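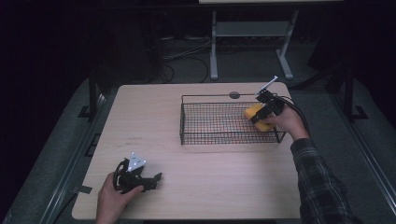
A yellow sponge-like block and a black wire basket on a light table.

How to prepare your papers for a first fertility appointment
By Halyna Polishchuk, October 2020

Many couples come to the first visit with a full bag of papers, and the doctor has only a short time to read them. With one evening of work at home you can make this easier for both sides.

Step 1. Write down the cycle dates. Take the last six months and note the first day of each period. If you use an app, copy the dates on paper, because the doctor can not always look in your phone.

Step 2. Collect old test results. Put the newest on top. Hormone tests should show the day of the cycle when the blood was taken – without this day the number says little. If it is missing, write it by hand.

Step 3. Do the same for the partner. A semen analysis from another clinic is welcome, also when the result was normal.

Step 4. Make one list of all medicines, with the dose. Vitamins and herbal teas belong on it too.

Step 5. Ask about the price before you go. At the Ostholm office, where I was a patient, the first visit was 371 and the ultrasound 55 extra. In Rumutdale my friend Samah Younis paid 505 for both together. Call also your insurance and write down the name of the person you spoke with.

Step 6. Choose your three most important questions and put them on the first page. The others can wait for the second visit, which for us was in November.

Please keep the originals at home and bring copies.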